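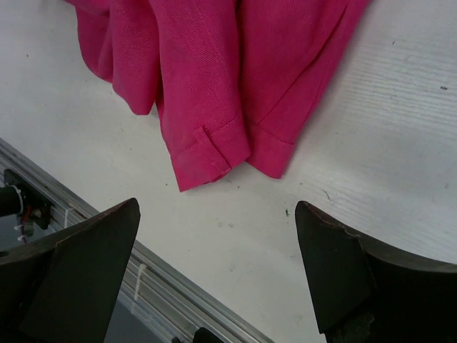
Skurberg Community College – Costume Shop and Wardrobe Team

I'd been trying to get an hour with our outgoing wardrobe head since August, and when I finally did she made me hem a petticoat the whole time we talked. So if my notes are patchy, blame that. She has run the college's costume store for longer than I've been able to thread a needle, and I wanted to get some of it down before she moves to Monstead to be near her grandkids.

I started with the obvious one: how did she end up here? "I answered a card on a bulletin board," she told me. "It said 'can you sew a button.' I could sew a button! I didn't know it was for 50 sailors." The show was a musical, the sailors all needed white pants, and the budget was 430 dollars, shoes included. She bought bedsheets. (I've seen the pants. Two pairs are still on the rack and they're pretty good, although you wouldn't want to bend over in them.)

The store holds 3,000 pieces these days, and she can walk to most of them with the lights off. I asked what gets borrowed the most and she didn't even look up. "Blazers. Any color, any size. Put a blazer on a nineteen-year-old and he's a banker, put the collar up and he's a detective." What never goes out is the velvet, which everybody pets on the way past and then finds out how heavy it is under stage lights.

We got onto cuffs, because she has opinions about cuffs. "People fuss over the collar, but an actor's hands are moving the whole night, so that's where the audience is looking. If the cuff is floppy the whole jacket looks cheap." She'd sooner get a thrift store jacket with a good sleeve and a terrible lining than the other way around, and she'll happily spend an evening taking a sleeve up from the shoulder to save the buttonholes at the bottom. I asked if that wasn't a lot of work. "It's a horrible amount of work," she said, and handed me more pins.

Her favorite show was The Basiler Sisters, the one with the department store set. I saw it as a freshman and I still remember the staircase number – all those pinks coming down together! She remembers it differently. "I dyed every one of those in a canning pot and no two came out the same. The director thought I'd done it on purpose, so I said thank you."

There was a flood too, the year the pipe went over the hat shelves. Dehghan Dry Cleaners down the street took in whatever would fit in their van and didn't send a bill until spring. She still takes them cookies.

I asked what she'd do with a spare 1,000 dollars, and figured she'd say a new serger. Nope. "Hangers. Proper wide wooden ones. Half the shoulders in here have bumps from the wire."

She isn't taking much with her, only her good shears and the button tin. The ironing board stays, and so does the radio that gets one station. As for me, I finished the petticoat. She checked it, unpicked six inches of it and told me to come back after lunch.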